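Papers of economist Edda Nerker find a home at Cutham College

September 3, 2021

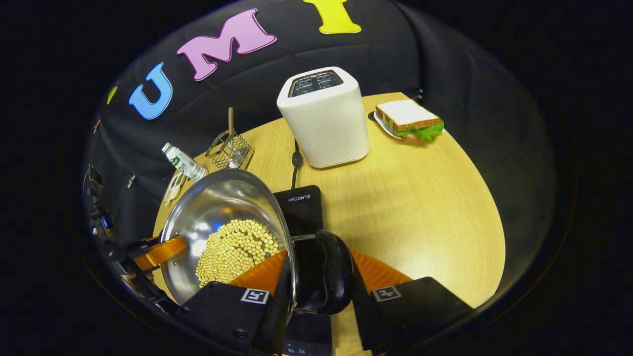 Dinesh Gautam had hoped for a couple of boxes and got a vanload, and he still sounds delighted when he talks about the lecture notes, which he says are the best account he has read of how economics was taught at a small college before the war. The papers of Edda Nerker, professor of economics at Cutham College from 1931 until she retired in 1964, are now open to readers in the college library, and they are a treat.

Nerker was born in Junthorpe in 1899, the youngest daughter of a grain buyer. She taught in country schools to pay her way through college, took her A.B. in 1923 and her doctorate in 1930, and came back to Cutham the next year to teach a course on farm credit that no other instructor wanted. She taught it for 33 years. By the end it drew students from history, law and agriculture, and they sat on the window ledges when the chairs ran out.

The collection holds more than 4,000 pages. There are drafts of both her books, a long run of letters with her former students, and 5 field notebooks from the summers she spent driving from farm to farm asking people what they owed and to whom. Those notebooks became "Borrowed Ground," her 1938 study of mortgages in the counties near Junthorpe. Her first publisher printed 500 copies and doubted they would sell. They were gone by the following February, and a second printing of 1,000 came out that spring with a new chapter on seed loans.

It is wonderful to see the book taking shape in pencil. She wrote down prices, interest rates, the state of the roads and what she was given for lunch. One page has a table of feed costs on the left and, squeezed in on the right, a recipe for plum butter. A farmer near Junthorpe talked to her for a whole afternoon about his brother's debts and would not say a word about his own, and she wrote the conversation out in full, with a note to try him again after harvest. She did, and got four more pages.

The letters have their own pleasures. Nerker answered everybody, usually within the week, and she was a tough reader. "You have three good paragraphs and they are all on page nine," she told one graduate who had sent her an article. He moved them to page one and it was published. Other letters deal with rent, babies, job offers and a long quarrel over whether the department needed an adding machine (it got one in 1949).

Also in the collection is a full set of Pal, the mimeographed newsletter she put out for students who had gone into the service or moved away. It started as a single sheet in 1942 and kept going for eleven years, with news of marriages and promotions, reading lists, and a puzzle on the back that usually had something to do with compound interest. Very few issues were known to survive until now.

The papers stayed with her niece's family in Junthorpe after Nerker's death in 1977, mostly in an upstairs closet, and the family gave them to the college last winter. Sorting began in February. The notebooks and letters are finished and listed by date, and the lecture notes are in order up to 1950. The later ones can be seen on request, though they are still in the envelopes she kept them in.

Readers can use the papers in the second floor reading room at Cutham on weekdays from ten to four. Pencils only, and please write ahead if you want the field notebooks, as they are fragile and are brought out one at a time. Copies of the finding list are at the front desk.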